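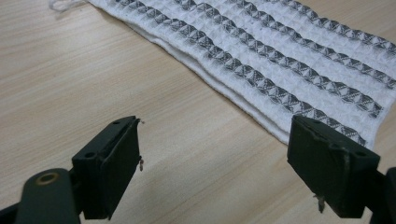 Unirwood Linen Notes, README

Print this page | E-mail this page

Covers 21 towel folds, written up by Salamatu Ojo and argued over by everyone else. Start with the cloth flat on the table and smooth out what you can. Waffle weave never goes entirely flat, so let it have its bumps. With a striped one, fold along the grey bands and your edges will look far straighter than you deserve. Loose threads at a corner are left alone; Philomena Brophy pulled one in December and we are a towel down.

Corrections to Corinne Begay, kindly worded.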